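Notes > Household > Sorting

Labels before baskets

I have changed the order in which I sort a table. The old order was basket, contents, label. The label came last, so it usually described whatever had ended up inside.

Now the label goes down first, handwritten on a plain sheet of paper, laid flat in front of the basket. "fruits" is enough. Lowercase, black ink, one word. A woven basket suits fruit because air gets through the sides, and the flat bottom keeps round things from collecting in one corner.

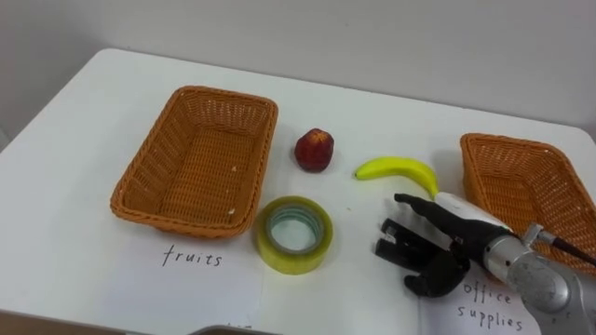

Apples go in before bananas. An apple tolerates weight and a banana doesn't, so the banana sits on top, curve down. Packing tape has no category in my system yet. It stays on the table until the food is put away, then goes to the drawer with the scissors.

I timed the old order and the new one in June. The new one was 20 seconds faster per table, mostly because I stopped rewriting labels. Next I want to try card in place of paper. Paper slides when the basket is moved.

2 comments

Itzel Beltrán
Do you wipe the basket out between loads? Mine collects crumbs in the weave.

Medo
Card curls near the sink. Stay with paper.

We use cookies to remember your settings. Accept | Manage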